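Talking Down, Peacocks and Plastic Bags With Consuelo Benavides
January 4, 2020

I caught up with the woman who got Brukau to drop feathers and down from its whole line, and we ended up talking for most of an afternoon.
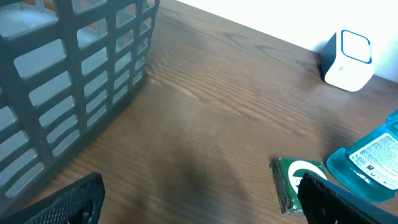

How it started with a pillow

Consuelo Benavides did not set out to bother anybody about feathers. She was shopping for a pillow. "I was in the store squeezing pillows like a crazy person," she told me, "and I read the tag on one and thought, wait, where does this come from? Like, from which part of the goose?" She asked the sales clerk. The clerk went and got the manager, and the manager gave her a phone number for the head office, probably just to get her out of the bedding aisle.

She called it. That was four years ago, and she hasn't really been off the phone since.

I'd been wanting to interview Consuelo ever since the news came out that Brukau was taking down out of its coats, vests and bedding. I buy their stuff (or I used to, and now I guess I can again!), and I had no idea the person who started that whole conversation lived 20 minutes from me. She made coffee with oat milk, apologized for the dog, who needed no apology at all, and we sat down at her kitchen table.

What down is, and why she minds

I'll admit I had always filed down under "stuff that falls off birds anyway." Consuelo has heard that one plenty. "Everybody thinks it's like sweeping up after a haircut," she said. "It's the soft layer right against the skin, under the outside feathers. Most of it gets taken after slaughter, so it's part of the meat business. And some of it has been pulled off live birds, which hurts them, and when you're the shopper holding the coat, you can't tell which one you've got."

I asked her about the certified kind, the coats with the nice little tag about responsible sourcing. She took a long sip of coffee before she answered.

"I don't want to be mean about it, because some people buying those coats are trying to do right," she said. "But a tag tells you somebody visited a farm on a certain day. And even if everything on the tag is true, the goose is still dead. I kept coming back to that part. I'm pretty simple, I like geese."

She does like geese. She has a mug with one on it and a dish towel with several.

Letters, then more letters

Her first letter to Brukau got a form reply thanking her for her interest in their fall collection. So did the second. By the third she had some company: a handful of people from her knitting group, then their cousins, then people she'd never met who had seen the letter passed along online. In the end 515 people mailed in their own handwritten notes. She was strict about the handwriting.

"A petition they can print out and stick in a drawer," she said. "A box of envelopes, somebody has to open those. Somebody has to sit there with a letter opener and read about my neighbor's pet duck."

She also bought stock — exactly one share, which she is very proud of — so that she could go to the annual meeting in April and ask her question out loud. I asked if she was nervous.

"I threw up in the hotel," she said cheerfully. "Then I put on lipstick and went down there. There were maybe more people at the pastry table than in the seats. I asked them how many birds go into a year of coats, and the man at the microphone said he'd have to get back to me. And to be fair to him, he did! He called me himself, and he sounded kind of sick about it."

He wouldn't let her share the number, and she's kept her word, even when I begged.

The part about the fill

The thing that moved the company, in her opinion, was warmth. Brukau's designers were worried that customers would freeze and send everything back. So Consuelo and a friend started wearing coats with different plant-based and recycled fills all winter and writing down what they thought. She let me flip through the notebook, and it's great reading. One page just says "Bus late. Toes gone. Coat fine."

The fill she liked best came from a little firm called Kulico, which makes it out of recycled bottles and a plant fiber she tried to explain to me twice. She introduced the two companies by email and then, as she put it, "sat on my hands." A few months later Brukau ordered a test run of 4,000 vests. They sold, people kept them, and the announcement came after that.

I did push her a little on plastic. Isn't it kind of a bad trade, bottles for birds? She nodded before I'd finished.

"It's a fair question and I don't have it all solved," she said. "Washing synthetics sheds fibers, I know that. I wash my coat once a year and I use a filter bag. I'd love to see a fill that's all plants. But I'm not going to tell a goose to hang on while we work out the laundry."

What she's after now

Next up is Tsai, which sells fancy hats and costume pieces with peacock and ostrich feathers on them. She has written to them three times. So far she has received one discount code.

"Twenty percent off a hat," she said. "I framed it."

She's also been talking to Workus, the uniform company, about the jackets they supply to ski patrols and road crews. They've asked for 300 samples of the Kulico fill to hand out to workers who are outside all day, and she sounded more excited about that than about anything else we'd discussed. "Those folks will tell you the truth," she said. "If your back's cold at four in the morning, you're not going to be polite about it."

Before I left I asked what a regular person could do, someone who isn't going to buy a share and throw up in a hotel. She told me to read the tag and ask the clerk, and to keep the down coat I already own until it wears out. "Or give it to somebody who's cold," she said. "Wildlife rescues sometimes take the old comforters too, but call them first and see what they need."

Then she sent me home with half a loaf of banana bread and the address for Tsai's customer service office. I wrote my letter last night, by hand — it took me two tries and a better pen.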